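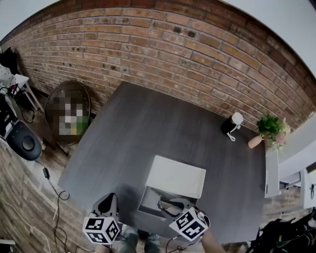

A club member reaches toward an open box and its tilted lid with a pair of hand-held grippers.

Club learns the hard way how much there is to opening a box

If you've ever wondered how long a person can spend putting a lid on a box and taking it off again, the members of the Groko Robotics Club can tell you, and they'll probably offer you a cup of tea while they do it.

The club has spent most of August on what it calls the box project, which is its entry in the student section of the Stesska Challenge later in the year. Teams have to teach a robot arm to do an everyday household job from start to finish, without anybody stepping in to help. Some clubs have gone for folding tea towels and at least one is having a crack at setting a table, but the Groko students settled on unpacking a box and packing it up again, partly on the grounds that everyone in the room had one at home.

Before the arm can have a go, it needs plenty of examples to learn from, and those come from the students themselves. They take turns at the table with a gripper in each hand, going through the whole job slowly while the movements are recorded. The white cubes with the black patterns let the software keep track of where each gripper is and which way it is facing. So far the club has 214 good recordings, and a fair few more that were thrown out for one reason or another (a sneeze, in one case, and a dropped lid in rather a lot of the others).

Club leader Corrado Gentile, who taught high school metalwork for many years before he took this on, said the students had been surprised by how much they do with their fingers without ever thinking about it.

"You pick up a lid and you've already tipped it a bit and felt whether it's catching on one side, and you couldn't tell me afterwards that you'd done any of that," he said. "Then you try it with two jaws and no fingertips and you're back to being a toddler. It's been lovely to watch, to be fair. They've been very patient with each other and mostly patient with me."

Sessions start at 4 in the afternoon and are meant to finish before tea, though parents who have sat out in the car park will know that this is more of a hope than a rule. Each student does a turn of 15 minutes and then swaps out, as wrists get tired and tired wrists make for wobbly recordings. Whoever has just finished sits down at the laptop and goes back through the recordings, marking the ones worth keeping.

Barry Pilkington, whose granddaughter joined the club last year, has been coming along to give a hand with the soldering and has ended up taking his own turns with the grippers. He said he was slower than all of the young ones and had stopped minding.

"I thought I'd be making sandwiches," he said. "I've got 2 of my recordings in the final lot, and I've told everyone at bowls."

The next job is to train the arm on what has been collected and see how it copes when the box is shifted or turned a little from where it expects to find it. Mr Gentile said he was looking forward to that with some nerves, and that the students had already started a friendly sweep on how many tries the first clean lift would take.

The club has room for a few more members from Year 8 up, and no experience with robots or programming is needed. Families who'd like to have a look are very welcome to drop in during a session and say hello.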